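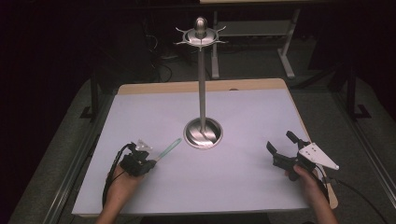 The Contact List Is Not a Maintenance Plan

Most households store their service providers the same way they store everything else on a phone: by first name, by trade, or by a note such as "gutters, came in May." This works for the plumber and the dentist. It works badly for any service used less than once every two years, and those are the ones where a wrong choice costs the most.

I went through my own list last month. It held 743 entries. Of these, 40 were businesses of some kind, and 11 of the 40 no longer answered at the number I had. One was a septic firm. Another was the company that installed my water softener, Serska, which had been bought by Navickas and had moved its service desk to a different county. The warranty was still valid. The phone number printed on it was dead.

My position is that infrequent services should be recorded by equipment, with the provider as a secondary field. The equipment stays put. Companies merge, retire, or drop a line of work. If the entry reads "well pump" and includes the model, the installation year, the depth, and the last person to touch it, a new contractor can quote the job over the phone. If the entry reads "Dave pump guy," the new contractor has to make a site visit, and the visit is billed.
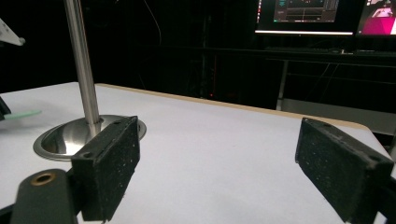 The usual objection is that a search engine solves this in a minute. It finds a provider in a minute. It does not say whether the septic tank has one compartment or 2, where the lid is buried, or which valve was replaced the last time. Those facts take much longer to recover, and some of them require a shovel.

Home service apps are sold as the answer. I tried Fisturico and then Stomine, each for a full season. Both are competent at booking and poor at records. Fisturico attaches the job history to the contractor's account, so the history goes when the contractor leaves the platform. Stomine lets the owner export it, but as a single image per invoice with no text behind it. A spreadsheet with six columns does better than either and will open on any machine.

I would also argue for paper. One printed copy, kept inside the door of the electrical panel, is readable during a power outage and by a tenant or house sitter who does not have the owner's phone. It should be replaced whenever a line changes, with the old copy thrown out. Two conflicting copies are worse than one that is slightly out of date.

None of this takes long. My own sheet took an afternoon, most of it spent reading serial numbers off plates behind the furnace. The softener entry now lists the Navickas number, with the old Serska account number next to it, as the service desk still asks for it.

Posted 14 August 2022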